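Spoons, week two

January 6, 2021

We went back to collecting in simulation after the break. Kamran Sethi wanted the spoon task finished before we touched anything with a lid, so that has been my whole week.

The task is short. Pick up the spoon by the handle, lift it clear, turn it upright and hold. I drive the arm from my desk and every run gets saved with the view from the wrist. The target is 800 good runs, split across 40 surface textures. Marble is the one I have been doing lately, and it is my least favorite so far. The veins are pale and thin, and so is a spoon handle when it lies flat.
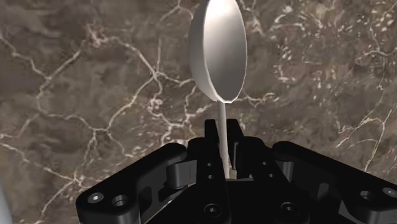

Wrist view with the spoon held upright, brown marble texture.

I keep a run if the handle sits between the fingers and the bowl stays clear of them. I throw it out if I had to let go and grab again. Prasert Suwannarat thinks we should keep the second grabs too and label them, and he may be right — a model that has only seen clean pickups has no idea what to do after a bad one. For now they go in a separate folder. There are 61 in there.

The other change is speed. In November I was rushing, and when Zakhar Stetsiuk trained on the first 100 runs the arm copied me, including a small jerk I make right before closing the fingers. I didn't know I did that. I have slowed down since then and I stop for a moment above the handle before going in. It makes each run longer and the afternoons are dull.

Lighting is still fixed. Zakhar has a script that moves the lamp between runs, but it crashes when the texture changes at the same time, so I do one or the other. He is looking at it.

Next is the fork, same rules, same textures. I'll post the numbers once the spoon set has been through training.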